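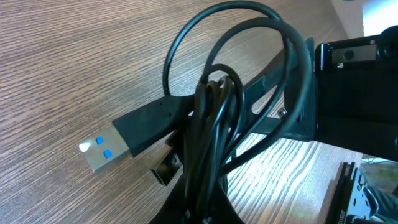
»Nummer 121«, sagte Yakubu Ekpo und drückte auf Speichern. Bis 371 wollte Telomeck die Griffe haben, immer dasselbe Kabel, immer anders hingelegt.

»Und daraus lernt es dann, was ein Kabel ist?«, fragte ich.

»Daraus lernt es, was wir mit einem Kabel machen.«

Ich hatte zehn Jahre bei Kunmont Stecker geprüft und hielt das für einen schlechten Tausch. Meine Hand wusste, wann eine Schlaufe nachgibt. Die Datei wusste, wo meine Hand gewesen war — mehr stand nicht drin, ich hatte nachgesehen.
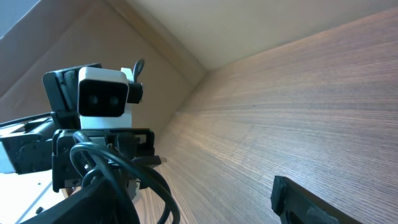 Der andere Arm, kurz nach vier.

Yakubu nahm die Griffe wieder auf. Bei 122 zögerte ich absichtlich, eine Sekunde vielleicht, mitten in der Luft.

»Lassen wir drin«, sagte er.

»Das war ein Fehler.«

»Weiß das System nicht.«

Im Januar führte Telomeck den fertigen Arm vor. Er fuhr auf das Kabel zu, blieb stehen, eine Sekunde vielleicht, und die Leute von Celter schrieben etwas auf.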